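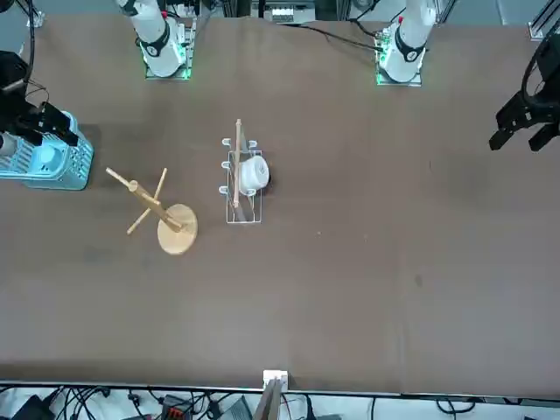 Kavitha Subramaniam wrote in to ask whether the Gonmont damp meter can be trusted on old lime plaster, or whether it only makes sense on timber. She had taken readings along a chapel wall before a conversion and got a different answer every metre.

Gonmont damp meter, review, June 2026

The short reply is that it can be used on lime plaster for comparison only. The scale is calibrated for softwood. On any other material the number shown is a relative value, and salts in the plaster will push it up. A wall that has been wet and has since dried can still read high. Her spread of results is normal for a building with patch repairs in two or three mortars.

I used the meter on a former school at Nulberg, where the ground floor is being turned into a reading room. We took 450 readings on a fixed grid, at 100 mm and then at one metre above the floor. The pins left small holes, easily filled in limewash, less so in the painted joinery.

Repeatability on timber is good. On one oak lintel I took 26 readings without moving the pins and the display did not change. The Flalteo we had before drifted as its battery ran down, with no warning.

Points against. The case is bulky for work behind panelling. The backlight times out too soon. Readings are stored without a room name, so a paper plan is still needed. The probe cable is short, and the longer one has to be ordered from Fogh.

At 855 euros with the deep probes it is dear for a small practice. For drawing up a repair schedule it is good enough. Where the choice of a new floor build-up depends on the result, drill samples and have them weighed.

Grímur Grímsdóttir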